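Gripper comparison catch-up, April
Minutes by Cuiping Tang

Started at 3 with tea, and finished later than I'd promised - sorry, Durnine team, I know you had a train to get. I've written this up from my own scribbles, so shout if I've got you wrong.

Last month's actions. I'd said I would print the new finger pads and I have, in both thicknesses. The Tumgate order is still stuck, so we've got no spare wrist cable and please be gentle with the one we have! Yu's notes on the old controller are in the shared folder now and they're really worth a read.

Finger pads. We've done 50 pick-ups with the thick pads, and 47 of those were good. All 3 misses were on toothbrush handles, where the brush rolled as the fingers closed. I'd like to see the thin pads on the same job before we pick a winner. The Durnine lot reckon closing speed matters more than the pads do, and they may well be right, so we agreed to change one thing at a time and leave the speed alone until the thin pads have had their turn.

Cameras. Long chat about whether the wrist view is worth keeping, as it blurs so easily when the arm is moving. Jurgate would happily drop it and use the fixed view on its own. I'm not keen - when the fingers are right down at a handle I want to see between them, and from the side you often can't. No decision, but we did agree to save both views for every run until the next meeting.

Wrist view first, then the fixed one:

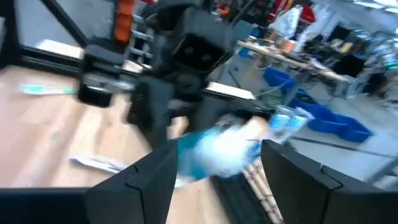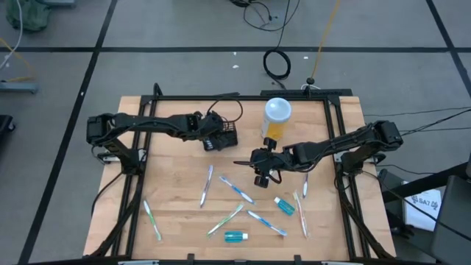
Controllers. We ran out of time for most of this. Jurgate's new one arrives next month and we'll put it on one arm only to begin with, so there's something to compare it against.

Actions. Me: fit the thin pads and do another 50. Durnine: send over their closing speed settings. Jurgate: confirm the delivery date, and find out if the mounting plate comes with it.

Next meeting same time, same room. Somebody else's turn to bring biscuits.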